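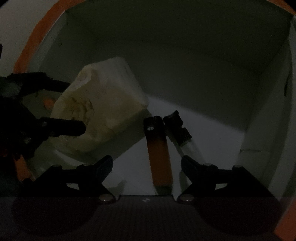 *Urkside Repair and Reuse Club: Reference Pages*

An **oddments box** is a container for objects that have been kept without an agreed use. It differs from a spare-parts bin, where each piece is at least supposed to belong to a known machine or fitting, and from a lost property box, where somebody is expected to come looking. Other names include *bits box*, *maybe box* and, in older club notes, *the Aitken*. The last is said to honour a hardware shop of that name, though no record of the shop keeping such a box has been found.

## Contents

There is no standard set of contents, despite several attempts to write one. A white box may hold a lumpy block with rounded, worn edges, a long bar in orange and black, and a black clip-like piece that turns to clear plastic at its lower end. The three have no obvious connection. Members have often proposed one anyway, and such proposals should be treated with care.

Blocks attract the most guesswork. A pale, brick-shaped lump with grey-brown smudges and a chipped hollow near one corner has been put forward as packing, a display prop, a doorstop and a worn-down piece of something larger. Colour and shape alone don't settle the question. Stains are poor evidence too, as they may come from whatever the block was stored beside.

Clips are usually claimed to be "off a light" or "off a blind". A notched edge is no proof of either.

## Sorting

Three methods are in common use.

- **By colour.** Quick, and pleasing to look at. It fails with two-tone pieces such as the orange and black bar, which tend to be moved back and forth between trays.
- **By material.** Depends on the sorter knowing the material. Many entries marked "plastic" were later changed to "plastic?" and then left.
- **By likely use.** Favoured by the *Lolto* method, a card system that gives every object a best guess and a second guess. The second guess is seldom filled in.

A plain box with white walls is often recommended because small dark pieces show up well against it. The same can't be said for pale pieces, and advice that a white box suits everything appears to have been copied from one page to another without being tested.

## Claims of usefulness

Supporters hold that an oddments box pays for itself over time. The figure usually quoted comes from the Jivby survey, in which 745 objects were listed and 204 were recorded as "later used". The survey didn't define use. Gavin Forsyth, who went back through the cards one October, found that propping open a window had been entered as a repair. He declined to give a corrected total, and the original number is still repeated.

It is also unclear whether a used piece did anything that a new one wouldn't have done better. The survey recorded no failures, and that column may simply have been missing from the card.

## Disposal

Most guides suggest throwing out anything that can't be named after a year. Few boxes seem to be run this way. Labelling a piece "unknown, keep" restarts the year under the Lolto rules, and the rules place no limit on how often this may be done.

## See also

- Spare-parts bin
- Kitchen drawer (miscellaneous)
- Lolto card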